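Fonbridge Community Hall Reopens Its Doors in January

FONBRIDGE -- After a long autumn of dust sheets and borrowed rooms, the Fonbridge Community Hall is opening again in January, and all of us at the Tirwood Trust would love to see our neighbors back inside.

Doors open at 4 p.m. with soup, music and a short hello from hall manager Mafalda Simões. There is seating for 60 at the supper afterward, so please do call ahead if you plan to eat with us!

"People kept stopping me at the grocery store to ask when the dances were coming back," said Simões. "I'm so happy I can finally give them an answer."

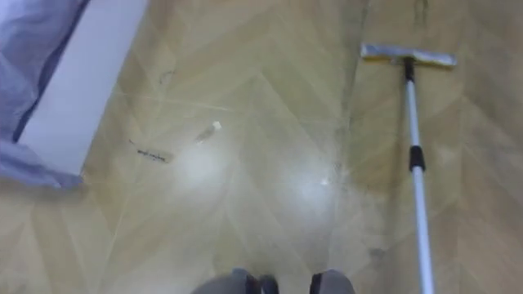
Light herringbone-pattern flooring.

The reopening was made possible by gifts from 405 households, along with a generous grant from the Carrilho Fund. Dance teacher Tsung-han Chuang will bring back his beginners' evenings -- no partner needed -- and the Drineneck Singers, led by Gülizar Demirtaş, return to their old rehearsal slot later in the month.

Supper reservations and rental questions: Anjana Munasinghe, Tirwood Trust office, extension 693.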